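How Does a Robot Learn to Pick Up an Apple?

6 min read

Pick up something from the table near you. It can be a pencil, a cup or an apple. Was it difficult? Probably you did not think about it at all. Your eyes found the thing, your brain made a plan, and your hand did the work.

A robot must do the same three jobs, but it has no brain like yours. It has a computer, and in the computer there is software. Software is a very long list of instructions. Somebody has to write it, and then somebody has to check it many times.

In our town, Platarville, there is a small workshop where people write software for robot arms. Their program has the name Flustesard. I visited them in April and asked them a lot of questions, and I want to tell you what I learned.

A kitchen inside a computer

The first surprise for me was that the kitchen of the robot is not a real kitchen. It is a simulation. You know this from video games: there is a world on the screen, and things in it can fall, roll and bump into each other. A simulation for robots is similar, but its rules must be very close to the rules of our world. 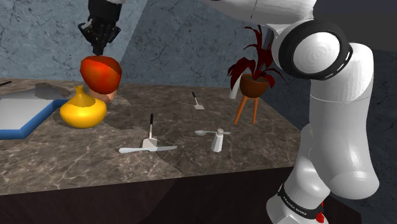 Before the arm moves, the software must answer a question: what is where? This job is called perception. For you it is easy to see that a yellow vase is one thing and the counter under it is another thing. For a computer, a picture is only a big pile of numbers, and each number tells about the color of one tiny dot. The software looks for dots that belong together. A white spoon on a brown-gray marble counter is easier, but the marble also has pale lines in it, and a beginner program can think that a line is part of the spoon. A salt shaker behind the spoon's handle makes it more difficult again, for the program must understand that these are two things and not one strange long thing.

When the program has decided what it sees, it writes a list for itself. In the list is the name of each thing, its place and its size. If the program is not sure, it writes this also. I liked that very much. It is good when a machine can say "I am not sure."

Making a plan

Now comes the second job, which is planning. The arm has 7 joints. A joint is a place where it can turn, like your elbow or your wrist. Try to touch your nose with your finger. Now keep the finger on your nose and move your elbow up and down. You see? There are many ways to hold your arm and still touch the same point. The robot has this choice too, and the software must choose one way.

A good path does not hit anything. The program tries a path in its "head" first, step by step, and asks at each step: am I touching something? If yes, it throws this path away and tries another. Plants are a hard case. A leaf is thin and long, and it goes in a direction that you do not expect.
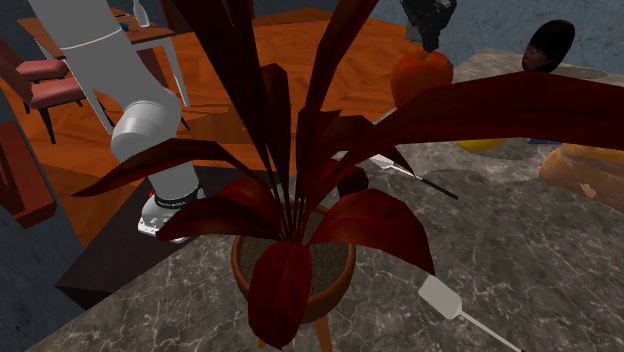
The third job is control. A plan is only a plan, and the motors must follow it. Many times in each second, the software compares where the arm should be with where the arm is. If there is a small difference, it corrects it. You do this when you ride a bicycle in a straight line. Your hands make little corrections all the time, and you do not notice them.

Why practice so many times?

In the workshop they let the program practice the same task 100 times, and each time they move the things a little. The old version of Flustesard could do the task well only if everything stood in its usual place. The new version has a better planner, which they call Xiao, and it can start again with a new path when the first one is blocked.

If something falls in a simulation, you press a button and everything stands again. No broken vase, no floor to clean! Later the same software goes to a real arm in Zonditz, the next town, and there the people are much more careful. The first movements are very slow.

Try it at home

You need 2 people, a scarf and an orange. One person is the robot and closes the eyes with the scarf. The other person is the software and may use only short commands: "left," "right," "forward," "down," "close your hand." Put the orange on a table and begin. Do not say "a bit more," a robot does not know what is a bit. Then change roles and put a plastic cup in the way.

14 shares
3 comments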